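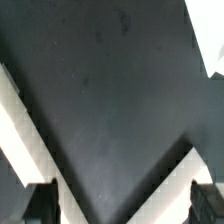 Week 5: Sorting and filing for small archives

Hello again. Last Tuesday we got as far as the Filali letters and then ran out of time, so I'll pick up where Souad stopped me with her question about undated items.

My rule is dull but it works. If a letter has no date, file it by sender, and put a pencilled note on the folder saying how you decided. Pencil, please – I've seen what biro does to old paper!
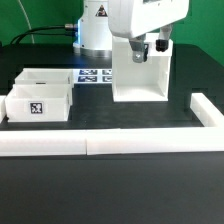 The Dernby parish papers are a good case. There are 175 items and almost all of them came to us in the order the family kept them. It's very tempting to tidy that up (I did, my first time, and Zoi Konstantinidis was rightly cross with me). Keep the old order unless it's clearly an accident, and write down what you found before you move a thing.

Index cards still earn their keep, even if you have a lovely spreadsheet at home. One card per item, short title first, then the sender, then the shelf. 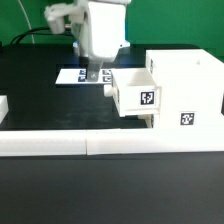
A white card on the table.

Don't squeeze your whole description onto the card. If you need more than five lines, you're writing the catalogue entry, and we do those in week 8. Ruan's cards for the Keden set are in the blue folder if you want to see how short you can go.

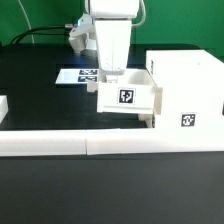
For next week

Read chapter 9 of the course book, the bit on drawers and boxes. Bring ten or so papers of your own, as muddled as you like, and a soft pencil. Aicha Younis is taking the first half hour, so do be there by two.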